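Doigts de rechange Brunard pour pince parallèle Hirano
Réf. 475 – vendus par paire

Accueil > Préhension > Pièces d'usure > Doigts

Paire de doigts noirs, profil en coin, pour les pinces parallèles Hirano à rail horizontal. Pointe effilée pour saisir les bords minces : tasses, bols, barquettes, petits plateaux. La paire est livrée avec quatre vis et une cale de réglage.

Prix : 124 € HT la paire
Disponibilité : en stock à l'atelier de Dilton

Compatibilité
Hirano 521 et 695. Pour les versions plus anciennes, envoyez une photo de la platine à Nuria Tamiru avant de commander, l'entraxe des vis n'est pas le même.

Quand les remplacer
Passez l'ongle le long de l'arête intérieure. Si elle accroche ou s'effiloche, changez la paire. Des rayures sur la face plate ne gênent pas la prise. On ne remplace jamais un seul doigt : un neuf et un usé ne ferment pas au même endroit et la pièce part de travers.

Montage
Couper l'alimentation du bras et attendre l'arrêt complet. Dévisser l'ancien doigt, nettoyer la portée au chiffon sec. Poser le doigt neuf contre la butée, serrer à la main, glisser la cale entre les deux pointes, fermer la pince, puis finir le serrage en croisé. Retirer la cale et refaire le zéro d'ouverture dans le menu de la pince.

Vérifier ensuite que les câbles gardent du mou quand le poignet tourne.

Entretien
Essuyer les doigts en fin de poste avec un chiffon non pelucheux à peine humide. Pas d'acétone ni de dégraissant. Les poussières claires se voient vite sur le noir, surtout à la pointe.

Doigts placés au bord, sur tasse et sur bol : deuxième et troisième vues.

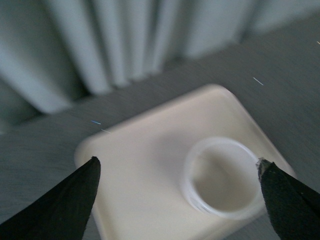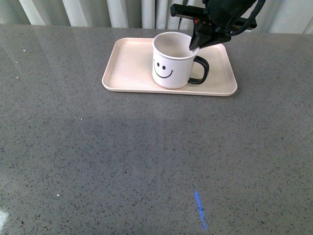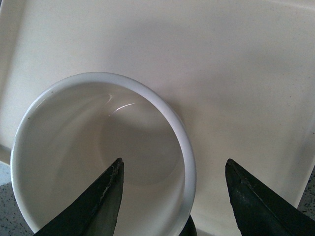 Pour une prise par le bord, réglez l'effort au plus bas et remontez par paliers. Kedir Fikre, au service après-vente, tient une fiche de réglages par type de vaisselle, envoyée sur demande avec la commande.

Voir aussi : cale de réglage seule, jeu de vis, gaine de câble Cumness.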